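Skustine Opens Free Library of Classroom Software Guides to All Teachers

KILLHAM, March - Skustine, a publisher of teaching materials for schools and community colleges, announced today that its full library of classroom software guides is now open to teachers at no charge. The library, called Lilutia, was previously available only to schools with a paid subscription.

Lilutia holds 59 guides to free and low-cost software for use in the classroom. Each guide explains how to set up a program, what student information it collects, and how it can be fitted into a single class period. Subjects covered include writing, math, science, music and basic computer programming. Most guides come with a lesson plan and a handout that may be copied for classroom use.

The decision follows a trial in the Maldonado school district, where teachers at 33 schools used the library during the fall term. Participating teachers were asked to report on how well the guides matched their grade level, and a number of guides were rewritten as a result - chiefly those dealing with shared documents and online quizzes.

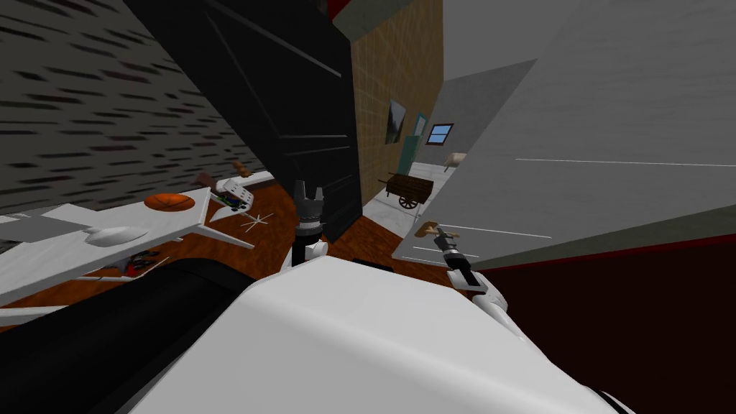
Teachers in the Maldonado trial said that the guides had saved them planning time, but several asked for shorter versions that could be read between classes. One wrote that the section on student accounts was the only part she had printed, and that she would like to see it expanded to cover shared computers.

Skustine will add one-page summaries to the library before the start of the next school year. The section on student accounts is also under review.

Teachers may register through the Lilutia page on the Skustine website using a school email address. Registration gives access to all guides and to 2 online workshops each term, both held at 4 p.m. Each workshop can admit up to 1,000 participants, and recordings will be posted for those unable to attend.

Schools that hold a current subscription will keep their access to Skustine's printed materials through the end of their contract. No action is required on their part.

About Skustine
Skustine publishes teaching guides, workbooks and training materials for educators. Its offices are in Killham.

Media inquiries may be sent through the contact form on the Skustine website.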